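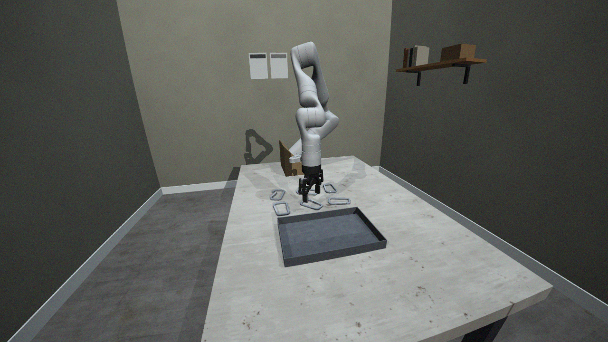 Who Gets to Speak at the Council Meeting

The Lindero City Council voted in July to cut public comment from three minutes a person to two, and to cap the whole comment period at 40 minutes. The vote was 5 to 2. I think it was a mistake, and I think it should be undone before the budget hearings start.

I have gone to council meetings here for nine years. I missed a good number of them when my kids were small, and I have left early more often than I would like to admit. I have heard plenty of public comment that was a waste of everybody's evening. One man read the same letter about his water bill at four meetings in a row. So I understand why the five members who voted yes are tired. They have day jobs. A meeting that starts at 7 p.m. and ends after midnight is hard on anyone, and the decisions made at 11:45 are not the best ones.

But look at which meetings ran late last year. The long ones were the hearings on the Oda Street rezoning and the two sessions on the police contract. At the second Oda Street hearing, 35 people signed up to speak. Under the old rule that is an hour and 45 minutes if everyone uses all their time. Under the new rule, 20 of them speak for two minutes each and the other 15 are thanked for coming. Most regular meetings had four or five speakers and would have been the same length under either rule. The cap does nothing on a slow night. It only matters when a lot of residents care about something.

Council Member Inese Zariņš, who wrote the new rule, said from the dais that people who don't get a turn can send an email. They can. I have sent emails to the council. I got an automatic reply each time and a real one twice. An email is read by one person, or by a staff member, or by no one, and the other residents never hear it. When somebody stands up at the microphone, the whole room hears it, and it goes into the recording, and the reporter from the paper (when we still had one at every meeting) could walk over afterward and ask how to spell the name.

She also said that the same ten people do most of the talking. There is some truth in this. I am probably one of them. But the sign-up sheet is first come, first served, and it goes out at 6 p.m. The people who can be standing in the lobby at 6 are the retired, the people who live close to City Hall, and the ones who know how the sheet works. A nurse who gets off shift at 6:30 will be number 28 on a busy night, and number 28 doesn't speak anymore. If the goal was to hear less from the regulars, the rule does the opposite. It saves the seats for us.

Emiko Sugiyama, one of the two no votes, offered an amendment that would have fixed part of this. It would have put first-time speakers at the front of the line and allowed the cap to be lifted by a simple majority on the night of the meeting. It failed 4 to 3. As passed, lifting the cap takes five votes. Five votes is hard to get in this council for anything, including the parking plan.

There are other ways to get home before midnight. The council could move ceremonial items to a separate meeting. In the spring we spent most of an hour on proclamations before the first item of business. It could take up the contested item first, so people aren't sitting with sleeping children until 10 o'clock. It could stop letting its own members talk without limit. At the Oda Street hearing I kept an eye on the clock, and the seven members together talked longer than the public did. There is no cap on them in the new rule or the old one.

The town of Flollen, up the road, tried a 30-minute cap some years ago and dropped it the next year. I called their clerk's office to ask why. The answer was that people who couldn't speak at the meeting went to the members' houses, the grocery store and the church parking lot. The members decided they would sooner hear it in the chamber.

Some will say that two minutes is plenty if you get to the point. For a practiced speaker it is. I can say what I need to in 90 seconds. My neighbor, who speaks English as her third language and had never been inside City Hall before the rezoning, needed all three and was still talking when the bell rang. What she said about the drainage behind her building was the most useful thing I heard that night. The city engineer wrote it down.

More than 100 people have now signed a petition at the Gistier branch library asking the council to put the rule back on the agenda. The clerk says the council is not required to act on it. That is correct. Any two members can place an item on the agenda, though, and two members voted no.

I would ask them to do it at the next regular meeting, ahead of the budget. The budget is the one item every year that touches every household in Lindero, and the first hearing is always full. If the rule stands, the council will pass the budget after listening to 20 people. It should listen to whoever shows up.

If you want to weigh in, the sign-up sheet is in the lobby, on the table by the stairs. Get there by 6.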